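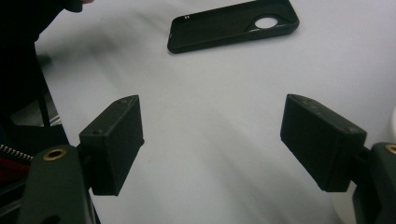

My heel hurts most on the first few steps out of bed, then it eases off, so I tell myself it has gone. One of the walkers in Ziltcombe wrote this on the back of our form, and several of the others gave much the same account in their own words.

Heel pain of this kind usually comes from the plantar fascia, the thick band that runs along the sole from the heel bone to the toes. It is common in people who stand or walk a lot. The project set out to find what walkers do about it before they ask for help, and whether a simple stretching sheet is something they would keep using at home.

Method

We gave a form to 48 adults who walk with groups in Ziltcombe and the villages nearby. All of them had had pain under one or both heels in the past year. The form asked about footwear, time spent standing, any treatment tried and how long the pain had lasted.

Those who agreed were also given a stretching sheet and a diary to fill in for nine weeks. The sheet had two exercises on it: a calf stretch against a wall, and a foot stretch done sitting down, pulling the toes back towards the shin by hand.
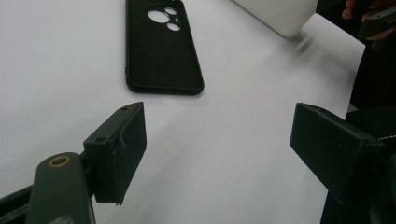

The diary asked for a tick on each day the stretches were done and a pain score for the first steps of the morning. We did not ask people to stop walking. They were told to cut down if the pain was getting worse, and to see a doctor if they had numbness, swelling, a fever or pain after a fall.

What people had tried

Most had changed their shoes first. Soft insoles came next, and the Urnar gel type was named more than any other — mainly, we think, because the shoe shop in town stocks it. Rest and painkillers were also common. Few had tried stretching, and some of those who had were not sure they had done it properly.

Hardly anyone had seen a physiotherapist. The usual answer was that the pain did not seem bad enough. Some of the people who said this had had it since December or earlier.
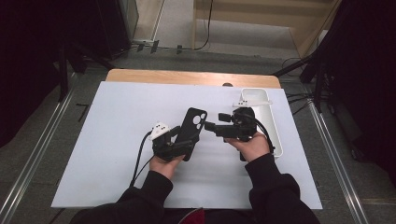 The diaries were less complete than we had hoped. Ticks were regular at the start and then thinned out, and the wall stretch was dropped more often than the seated one. People who did the seated stretch before getting up tended to carry on with it. Morning pain scores fell in most of the diaries that were returned, but heel pain often settles in time whatever is done, and we had no comparison group. We cannot say the stretches caused the change.

Limits

The group was small and came from one area. Nobody's foot was examined, so some may have had a different problem, such as a stress fracture or a trapped nerve. The diary relied on memory when it was filled in late.
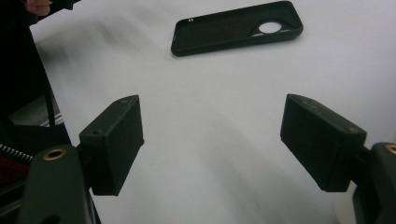 Eluned Hughes
Hutchins Building, Plaltuvcombe College
10 July 2022

The written comments came to almost 2000 words and were sorted by theme by hand. Copies of the stretching sheet and the blank diary are in the appendix. A second version of the sheet puts the seated stretch first, in larger type, with a line telling people to do it before they stand up.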